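Old servers, taken down to the metal

Siham Najjar has been taking computers apart at Jidow since June. The workshop buys retired office servers, strips them and sells on whatever still has a use. She is 52 and used to repair sewing machines.

"The work is similar," she says. "You have a metal case and things fixed inside it, and whoever put them there didn't expect you to come along and take them out."

A server from a small firm takes her 15 minutes if the screws are in good order. Drives come out first and go in a locked cage. Memory and processors follow, then the fans and the power supply. After that comes what she calls the slow part, the plastic.

"People think the metal is the trouble. Metal is easy, it all goes in one bin. Plastic has to be off the metal or the scrap buyer marks down the whole load. So every bracket, every clip. I look for the tabs before I pull anything."
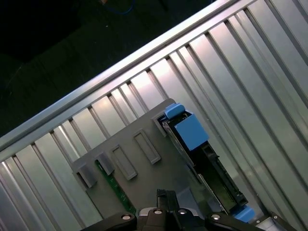
Pulling is a mistake, according to Khamphan, where a broken tab means the bracket goes for shredding and a whole one can be sold as a spare. Najjar agrees up to a point. She keeps the good brackets in a drawer, sorted by shape, and says most of them stay there.

"We sold 2 last month. I have a drawer with 1000 in it, I should think. But somebody will ring up wanting one, and it's always the one you threw out."

Her tools are plain: a screwdriver with a long shaft, a flat nylon pry bar and a pair of pliers she brought from her old job. She wears gloves for the cases, as the cut edges of sheet aluminium can be sharp. Ribbed panels she wipes down with a dry brush, as dust settles in the grooves and gets everywhere once a case is tipped over.

Asked what she would change about the way servers are built, she thinks for a while.

"Fewer kinds of screw. And print on the plastic what it's made of, somewhere I can read it without my glasses."

Jidow takes in equipment by appointment. Drives can be left in.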